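Print this page | E-mail this page

4. Setting up the suture planner

By now you should have Viduder talking to both arms and the wrist cameras streaming. If either of those isn't true, go back to section 3, because nothing in this bit will work and you'll blame the planner for it (I always do).

The planner has one job: it takes a wrist view, finds the incision, and proposes where the needle should go in and come out. Nodlow does the finding, Uysal does the arm motion, and Viduder sits between them passing notes.

4.1 Loading a camera view

1. Open Viduder and choose Session, then New from live feed.
2. Pick the wrist camera on the arm that will be driving the needle. You can add the other arm's camera later.
3. Wait for the little bar at the bottom to go green. On my machine it's quick; on the old lab laptop I have time to put the kettle on.
4. Press Hold. The view freezes and Nodlow starts drawing its guesses on top. 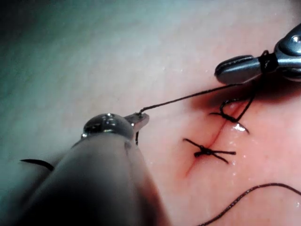 Nodlow draws threads in yellow, the needle in blue and the incision in white. Don't panic if it gets the thread wrong first time! Dark thread over a shiny, wet-looking pad is hard going, and the bright spots confuse it far more than the shadows do. Drag the Glare slider up until the stray yellow bits vanish. I leave mine on 44 and hardly ever touch it.

Note: a thread pulled tight between two jaws should come up as a single line. If it's been split in 2, click one half, hold Shift, click the other and press J to join them.

Caution: joining threads only changes what the planner believes. The arms will still pull on whatever is really there, so check the tension readout before you let anything move.

4.2 Telling it what's already been stitched

The planner likes to know which knots are finished so it can keep away from them. Otherwise it may cheerfully suggest a bite straight through one.

1. Switch to the Knots layer.
2. Click the middle of each tied knot. Tails don't need marking, Nodlow follows those by itself.
3. If there's an older closed wound in view, draw a box round the whole row and choose Ignore region. It's much faster than clicking every knot.
4. Look for loose ends lying on the surface and tag them as Offcut. An untagged one gets treated as live thread and the planner will try to steer round it, which makes for some very odd paths.

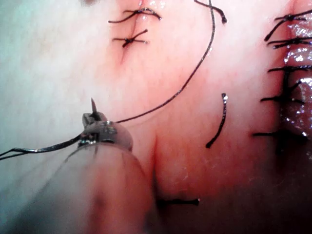

4.3 Setting the bite

1. Open the Bite panel. Confidence is set to 68 out of the box, and that's the lowest score at which the planner will offer you a path. Raise it if you're getting silly suggestions.
2. Click the entry point on one side of the slit, then the exit point on the other.
3. Press Preview. Uysal plays the needle's curve as a ghost over the held view. Watch the tip all the way round, especially where it comes back up.
4. Happy? Release Hold, let the live feed catch up, and press Preview again. The pad shifts a little when the jaws lean on it, so the second preview is the one I trust.
5. Press Run and keep a finger on Pause.

Caution: if a jaw blocks the view of the exit point, the planner falls back on its last good guess. The marker turns hollow when that happens. Pause, back the arm off and take a fresh Hold.
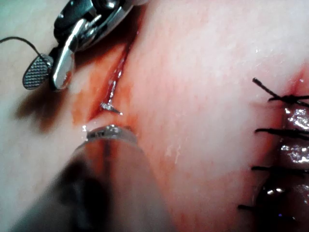
Lekimside, February

A few changes since the last version of this section. The Ignore region box now sticks to the pad when the camera moves, so you needn't redraw it after every bite. Caoimhe Scanlon fixed that one and I owe her a large cake. Preview also works with both wrist cameras on, although it runs slower, and I'd still plan from one and use the other for checking.

If Preview refuses to start after you've swapped cameras, close the Bite panel and open it again. I know, I know. It's on my list.

Related pages
- 3. Connecting the arms and wrist cameras
- 5. Handing the needle from one arm to the other
- 6. Knot tying: loops, tails and trimming
- Viduder keyboard shortcuts
- Nodlow layer colours and how to change them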